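Spent the afternoon reading the release notes for the Zarkora planner. "Handles arbitrary disassembly and reassembly tasks." Arbitrary is doing a lot of lifting there.

Our test at Resstead is a desktop PC on its side and a hard drive in a blue caddy. One arm. Get the drive into the cage without bending anything. That's the job.

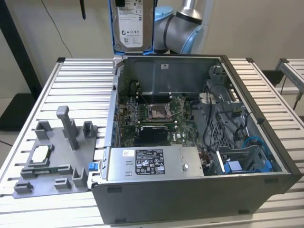

Out of the box the planner treats the case as a solid box with a hole in it. Cables don't exist. If you want it to care about a SATA lead you draw a keep-out zone by hand, and then it can't find a path at all.

I drew 11 of them. Deleted most of them again by teatime.

Then there's perception. The pose estimate for the caddy is fine in open air. Put it near a perforated metal cage and it starts to wander, and the confidence score stays lovely and high the whole time – I'd rather it panicked. 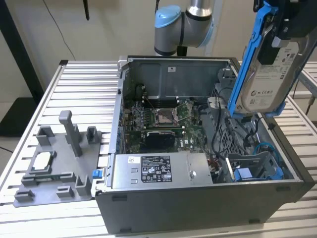
Planning time is the number everyone quotes. Ours went from 43 seconds to 14 after the update, and good for them. But a quick plan built on a wrong pose is still a wrong plan.

What I want is dull. Log the pose, the force and the planner's reason for picking that approach angle, all on one clock. At the moment that's three files and a script somebody at Dalwood wrote in a hurry.

Someone will ask about the Grimshaw controller. Yes, tried it. Better force control, worse error messages. "Motion failed (20)" and the manual stops at 19.

Anyway, I'm keeping the old version installed until I've seen the new one do the same insert all day with the lights changed.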